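Sat 16 August

Ok quick one before I have to run, laundry's still in the machine and I said I'd post something this week.

So I'm giving up sugar in tea. Again. Fourth go. July was supposed to be the month and then July was hot and I lived on iced milk tea from Hao on the corner, so that went nowhere. Started over on Monday. Two sugars down to one, then a half, then none by the weekend. That was the plan anyway.

Day one fine. Day two, headache, grumpy, snapped at the bus. Day three I put a full spoon in without even thinking about it, hand just did it, and I drank the whole mug before I noticed. Does that count? I'm saying no.

Jianguo Fan at work did it years ago and says it took him 19 days before tea tasted like tea. 19! He also says go weaker, brew it 2 minutes and get the bag out, becuase the bitterness is what makes you reach for the bowl. Tried that. Better. Kind of like warm leaf water but better.

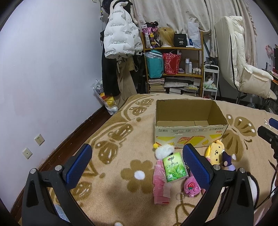
Box on the bed, Thursday night.

Things I've tried instead, in no order. Cinnamon stick — nice for a day, then it's Christmas and I'm sick of it. Honey, which is cheating. Oat milk, sweet enough that it's almost cheating. Lemon, no. Rumgate loose leaf from the market, the smoky one, and that's the winner so far. Doesn't want sugar at all. Not cheap, almost 59 cents a cup by my bad math, but I'm having fewer cups so whatever.

Worst part is the afternoons. Four o'clock, meeting just over, everybody in the kitchen, the big tin sitting there with the spoon already in it. I've started taking my mug the long way round past the printers. Sad but it works.

Also noticed cookies taste way too sweet now?? After five days. Had one of those Oden ones with the jam and had to stop halfway. Never happened in my life.

Coffee is a separate problem and I'm not touching it untill September. One thing at a time.

Machine just beeped. If you've got a tea that's good plain, leave it in the comments, nothing with hibiscus please.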